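About Tillo

Tillo is a small company in Illdale. We teach household tasks to robots, and we do it by showing. Our customers build the machines, and we prepare the demonstrations from which these machines learn.

The company was started in October with 2 people and one rented room. Today we are 13. Most of us came from other jobs, such as hotel work, sewing and furniture repair, and this experience is very useful to us.

We work in two ways. In the first, a demonstrator does the task with the own hands while a camera records from the height of the eyes. In the second, the demonstrator sits at our Rerlow station and guides the robot arms from a distance. Soft things, like cushions and blankets, we always show by hand first.

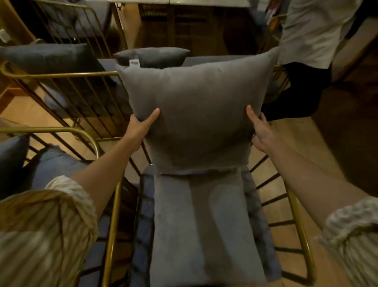 Placing a gray cushion against the back of an armchair, shown by hand.

Every demonstrator receives training for 8 days before the first recording. We ask them to work at a normal speed and to repeat a task when they are not satisfied with it. Our library, which we call Pramanik, now holds 4,000 demonstrations, and each one is checked by a second colleague.

If you would like to visit us in Illdale or to work with us, please write to us through the contact page. We answer in English.

Page last updated: Jul 5, 2022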